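Status: second public release. The file layout changed from the first release; see "Migration" before pointing old loaders at it.

# Nosska: two-arm household and bench chores

Nosska is a set of teleoperated demonstrations and matching policy rollouts for small chores done with two arms: handing an item from one gripper to the other, sorting parts into trays, folding small cloths, closing lidded boxes. It was put together to answer a narrow question. Given demonstrations from a competent operator and an ordinary training recipe, which of these chores can a low-cost pair of arms finish without help?

The short answer for this release is that a few can be finished under fixed conditions, and most cannot be finished often enough to leave the arms alone.

## Contents

| Item | Value |
|---|---|
| Demonstration episodes | 2249 |
| Policy rollouts | 183 |
| Chore types | 17 |
| Arms per station | 2 |
| Language annotations | English, one sentence per episode |
| Audio | none |

Demonstrations and rollouts are stored in separate trees and must not be merged for training. Rollouts contain failures by design.

## Directory layout

```
nosska/
 demos/
 <chore>/
 <episode>/
 joints.parquet
 actions.parquet
 video/
 meta.json
 rollouts/
 <chore>/
 <episode>/
 joints.parquet
 actions.parquet
 video/
 outcome.json
 splits/
 train.txt
 val.txt
 tools/
```

`meta.json` holds the chore name, the instruction sentence, the station name, and a note field. The note field is free text and was filled in unevenly. Some operators wrote a line for every episode, some never used it.

`outcome.json` holds one of four values:

- `done`: the end state matches the chore sheet, no human contact
- `partial`: at least one sub-step reached, end state not reached
- `failed`: no sub-step reached
- `stopped`: the operator ended the run for safety or hardware reasons

Count `stopped` as a failure when reporting results. Dropping those runs inflates the score, and the first release was inflated in exactly this way.

## Chore groups

**Handover and regrasp.** One arm picks up a small item, passes it to the other, and the second arm places it. Items vary in stiffness, size, and transparency.

**Sorting.** Mixed hardware or mixed kitchen items go into trays. Tray positions are fixed within a session and shifted between sessions.

**Cloth.** Napkins and small towels, flat start only. Crumpled starts were recorded but are held back until the labels are checked.

**Containers.** Lids, zip bags, and flip-top boxes. Screw lids are included as demonstrations only. No policy was run on them.

**Wiping.** A dry cloth pushed over a marked area. Coverage was judged by eye from video.

## Stations

Data comes from two stations, Abdella and Utard. They use the same arm model and the same gripper, and the joint order in `joints.parquet` is identical: left arm first, base to gripper, then right arm.

Known differences:

- Utard has a slightly longer reach limit set in software. Actions recorded there can exceed the limits at Abdella. Clip before replay.
- The gripper zero was reset at Abdella in August. Episodes before the reset have `gripper_cal: "a"` in the metadata, later ones have `"b"`. The conversion is in `tools/gripper_cal.py`.
- Lighting is not matched. Color jitter helps. Cropping to the work surface helps more.

Camera extrinsics are given per session. They were measured by hand and should be treated as a starting estimate.

## Collection procedure

Each operator practiced a chore until they could complete it several times in a row, then recorded. Bad grasps that were recovered were kept. Episodes in which the item left the reachable area were deleted at the station and do not appear anywhere in the set, so the demonstrations understate how often people lose the item too.

Operators had a direct view of the arms while recording. The policies get camera images and joint states only. For chores that depend on depth near the fingertips, this gap matters, and part of the shortfall in the rollouts should be read with that in mind.

## What the rollouts show

Sorting is the strongest group. Rigid opaque parts starting well apart are usually picked and placed correctly. When two parts touch, the policy tends to close on both and carry them together.

Wiping looks good on video and scores lower on inspection. The motion is smooth, but strips along the far edge of the marked area are missed, and the policy has no way to notice this.

Cloth is weak. The first fold is often acceptable. The second depends on the first being square, and small errors carry over.

Containers split by type. Flip-top boxes close reliably when the box is braced by the second arm. Zip bags were not closed in any rollout.

Handover depends heavily on the item. With a small translucent piece, the two grippers meet near the middle of the work surface and have to agree on who holds it and when.

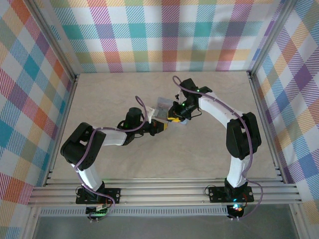 The common failure is timing. The giving gripper opens before the receiving one has closed far enough, and the item drops or turns. The opposite case also occurs: both grippers hold, neither opens, and the run goes on until the time limit. Adding gripper motor current to the observation reduced the second case in our tests and left the first unchanged.

A person does this step without looking. For the policies in this release it is the slowest part of the chore and the one with the widest spread between runs.

## Are these chores solved?

No, with some qualification. A fixed sorting job with known parts and a supervisor nearby is within reach of this hardware. A kitchen or a shared workbench is not. Nothing in Nosska tests a cluttered room, a moving person, a chore that has to be started without an instruction, or one that runs for hours. Good numbers on this set should not be quoted as evidence of household readiness.

Speed is also left out of the headline results. The `duration` field is present for both trees, and anyone comparing the arms with manual work should use it.

## Migration

- `success: true/false` is gone. Use `outcome.json`.
- Chore names are lowercase with underscores.
- Timestamps are seconds from episode start, stored as float64.
- The old `extras/` folder was removed. Its calibration files are now under each session.

Old loaders fail silently on the timestamp change. Check the first row of any episode; it should be zero.

## Known issues

- A few Utard episodes have a dropped video segment. They are listed in `tools/skip.txt` and excluded from both splits.
- Instruction sentences use "tray" and "bin" for the same thing.
- Wiping outcomes were judged by a single rater.
- Left and right are given from the operator's side at both stations. Camera views may be mirrored relative to this.

## License and contact

Data and tools are released for research use under the terms in `LICENSE`. Report problems through the issue tracker of the Oneck repository, with the station name and episode path. Reports without a path will be closed.

Last edited 22 Jan 2023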